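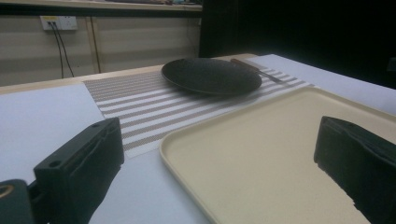

Dineo Maluleke does not believe in the family dinner. She eats with her own family most evenings, and says she likes it. What she doesn't believe in is the claim, repeated in school newsletters and on the backs of cereal packets, that a household which sits down together will turn out cleverer, slimmer and better behaved children.

"I've been hearing it since my eldest was in nappies," she says. "Eat together and they'll get their exams. Well, who says? And what were they comparing with what?"

Maluleke spent years checking surveys for a market research office in Valgate before she gave it up to write, and her book on household advice, Sit Up Straight, comes out in November. We meet in the back room of Gwilliam, a café whose tables are too small for two people's elbows. She has brought a folder of cuttings and doesn't open it for the first half hour.

Her complaint is simple enough. Families who manage to eat together at six o'clock tend to be families where somebody is home at six o'clock. They may have steadier hours, a shorter journey to work and a kitchen with room for a table. Take those away, she says, and she is not sure how much is left for the potatoes to do.

"You could run the same survey on people who own a piano. I expect their children do quite nicely too."

I put it to her that there must be something in it. Children who talk to their parents over a meal are at least talking to their parents. She nods, but not for long.

"Talking, yes. I'm all for talking. My son tells me things in the car. He has never once told me anything over a plate of food, he's too busy eating it. Does the car get a leaflet?"

The leaflet she has in mind is one from Clultel, a parenting service that sells a meal planner by subscription. It said it had asked 1200 parents about their evenings and found that those who ate together felt closer. Maluleke wrote to ask how the parents had been picked. The answer, when it came, was that they were all customers. 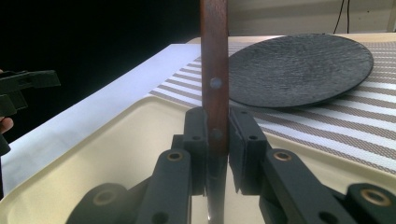 "So they asked people who had paid for a dinner planner whether dinner was a good thing," she says. "I'd have been worried if they'd said no."

She is harder still on the question of minutes. One chapter of the book follows a single figure, 30 minutes, which she kept meeting as the proper length for a family meal. She tried to find where it started. One magazine had it from another, which had it from a talk, and the speaker told her by email that he had thought it sounded about right.

"I timed ours, which I don't recommend. Twelve minutes, and that was with pudding."

There are places where I think she pushes too far. She waves away the idea that habits matter in themselves, and when I mention my own grandmother's table, where you could not get down until everyone had finished, she asks whether I enjoyed it. I didn't, much. I still think it did me some good, and I can't prove that any more than Clultel can. Maluleke seems pleased when I say so.

"That's fine. You're allowed to think it. Just don't print it on a lunchbox."

What bothers her most is who reads this advice and takes it to heart. While she was working on the book she put a notice on Trakska, a local message board, asking people how they ate in the evening, and had 195 replies. She makes no claims for them as evidence. Many came from people on late shifts, and she was struck by how many began by saying sorry. 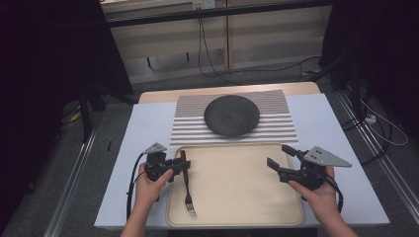 One woman wrote that she left a covered plate for her daughter 2 nights out of every five and lay awake wondering what harm it was doing, and that "a note under the fork" was the nearest they came to a conversation until the weekend. Maluleke wrote back to say she thought the note sounded lovely. She tells me she would have liked to say it did no harm at all, but she doesn't know that either.

"I can't swap one made-up fact for another just because mine's kinder," she says.

Will the book change anything? She doubts it. Her publisher wanted a last chapter with tips in it and she refused, then gave in and wrote a page and a half, which she now dislikes. The first tip is to eat when you're hungry. She won't tell me the others.

By now the café wants the table back, and the folder has been opened and spread over both our cups. She gathers it up and asks what I'm having for my tea. Toast, I tell her, probably standing up.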